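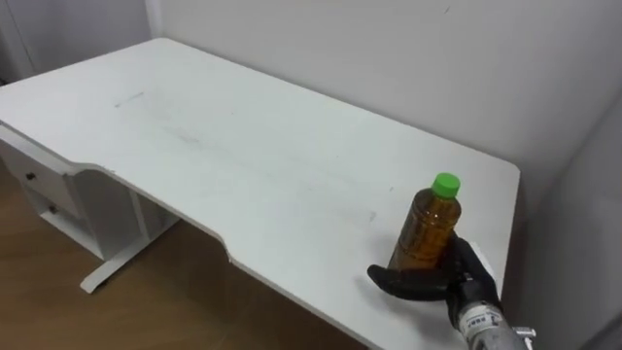
Jasper Hermans thought the rulebook should go last. Write it once the game has stopped changing, he told us in our first meeting, or you'll be writing it five times. We wrote it five times anyway, and I think all of us are a little glad we did, even though it ate up most of December.

Kulard: Designing a Trading Game for Mixed Ages
Student project report
December
By Selina Reisinger, with Jasper Brouwer and Els Leemans

Our project was to design a tabletop game that grown-ups and children could play at the same table without anybody being bored or bossed around. We settled fairly early on a trading game set in 1670, in a made-up harbor town called Vindlow, where each player runs a small shipping house and tries to fill orders before the ice comes in. The name Kulard was Els's idea (it was the name of the rival merchant in our very first draft, and he has since been cut from the game completely, poor man, but the name stuck).

The deck has 80 cards. It was a good deal bigger to begin with, and I will admit I was the one who kept adding to it, because I loved writing the little storm and smuggler events. Our supervisor, Cor Hendriks, played one round with us and asked very kindly which of the events he was supposed to remember. That was a fair question! We took out every event that needed a second reading, and the game was so much better for it.

Testing

We ran 15 test games in all, most of them at lunchtime or just after four in the afternoon, when people were free and in a good mood. The younger players took to the trading right away and drove much harder bargains than we did. What they didn't enjoy was the scoring, which at that point used multiplication and a table on the back page. Jasper Brouwer rebuilt it so that each filled order is simply worth the coins printed on it, and after that we hardly had to explain it.

Length was the harder problem. Our goal was a game of around 20 minutes, and the early ones ran well past that, mainly on account of the auction at the start of each season. We tried a timer, which made everyone nervous, and then one bid per player, which is the version we kept. I still miss the old auction a bit, to be truthful, and Els has kept it as an optional rule for people with a long evening ahead of them.

What we would still change

The Jakden card, our lighthouse, is too strong in a two-player game. We know how to weaken it but ran out of time to test the fix properly, so it stays as it is in the version we handed in. The board could also use bigger harbor spaces, as the ships get bumped whenever somebody reaches across for a card.

The next step is a new print of the board and a sixth go at the rulebook, with the Jakden rule on its own page.

Subscribe to the Kramer student projects newsletter. You can unsubscribe at any time.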